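Journal > Days Out > Makers and Mills

Trips Food Makers Archive About

A Day at the Satatmont Paper Mill Open House

I have wanted to see the inside of the Satatmont mill ever since I bought my first pad of their cotton paper, so when the open house was announced for 14 February 2026 I signed up within the hour. I got the early group, which meant a dark drive up the valley and a very good egg sandwich from the bakery across the road (get there before the tour lets out, the line was long when I came back for a second one!).

Our guide was Shabani Massawe, who has worked the vats for 17 years and talks about pulp the way some people talk about their grandchildren. He took us first to the beater room. It's loud. The floor hums up through your shoes, and the smell is something like wet laundry and oatmeal. Cotton scraps go in at one end of a long oval tub and go around and around until they stop being cloth. I could have stayed there all morning.

From there we walked through to the finishing side, where sheets are trimmed and sorted.
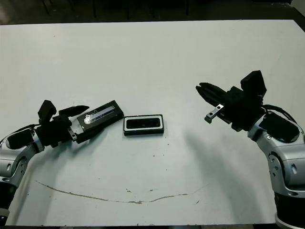

What I hadn't understood before is how much of papermaking is waiting. A sheet takes seconds to form. Then it's pressed, hung in the loft, pressed again, and left alone for weeks. The loft was my favorite part of the whole visit, up a steep wooden stair, with rows of ropes and that soft gray light through the shutters. Shabani opened and closed them while we watched, and explained that on a damp day in January he might change them four times before lunch.

Then came the part everybody had been hoping for: we got to make our own! You dip the mold, lift it level, give it a shake in both directions and let it drain. My first sheet had a hole the size of a plum. My second was thick on one side and thin on the other, and I love it. They let me keep both, rolled in felt.

The shop is small but dangerous. I came home with a pad of Kioko, their heavier watercolor paper, and a bundle of offcuts sold by weight. 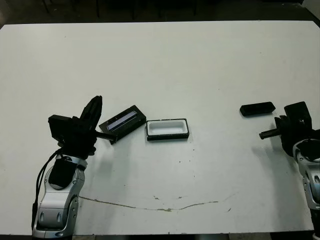 If You Go

Parking is behind the old Prusier warehouse, a short walk over the footbridge. Wear shoes you don't mind getting wet. Tours run 2 hours, and the loft stair has no elevator, so ask ahead if that's a problem. They'll do the beater room and the vats for you at your own pace.

Comments

Wahyudi Ngau: Great write-up. Did they have the blue paper in the shop? I've been looking for it for ages.

Reply from the author: They did, on the bottom shelf by the door! Only small sheets though.

millgirl238: My aunt sorted rags there when she was young. She says the smell hasn't changed.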